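Resurfacing the Timance Depot
November 25, 2023

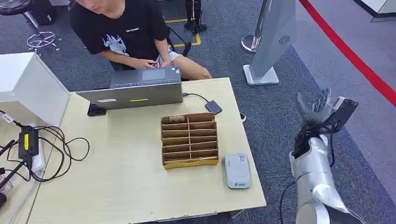
Seated at a laptop.

Skirnier has let the contract for the depot yard at Timance, with Nel as paving subcontractor. The job covers 533 square metres of failed asphalt, to be replaced with reinforced concrete in 3 bays. Drainage falls are set at 15 mm per metre. Américo Torres, the site engineer, wants the joints sealed with Plastine before the gates reopen in February. Tenders came in from two other firms, both priced without the kerb works.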